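Compact refrigerator

A compact refrigerator, also called a mini fridge or bar fridge, is a small household appliance for keeping food and drinks cold. It is common in dormitories, hotel rooms, offices and small apartments.

Most models stand on the floor and have a single door. The hinges can often be moved from one side to the other, which helps in narrow rooms. Larger units may have a separate freezer section. In smaller ones, any freezing space is usually a box inside the main compartment, and it seldom stays cold enough for long storage of frozen food.

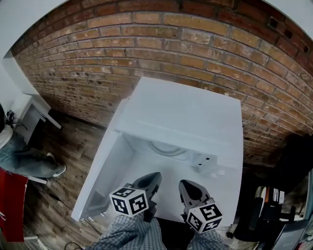
A white compact refrigerator with its door open, in front of a brick wall.

Three cooling methods are in use. Compressor models work like full-size refrigerators and cool well in warm weather. Absorption models use heat to move the coolant and run almost silently, so they are often found in hotels. Thermoelectric models are light and cheap, but they struggle in a hot room.

Units without automatic defrosting need to be emptied and switched off when ice builds up on the cooling surface. Scraping with a knife can puncture the lining and release the coolant. Space should be left behind the cabinet for air to move, unless the unit is designed to be built in.

A refrigerator that has been carried on its side is normally left upright for up to 24 hours before it is plugged in.

See also: Wine cooler, Icebox, Chest freezer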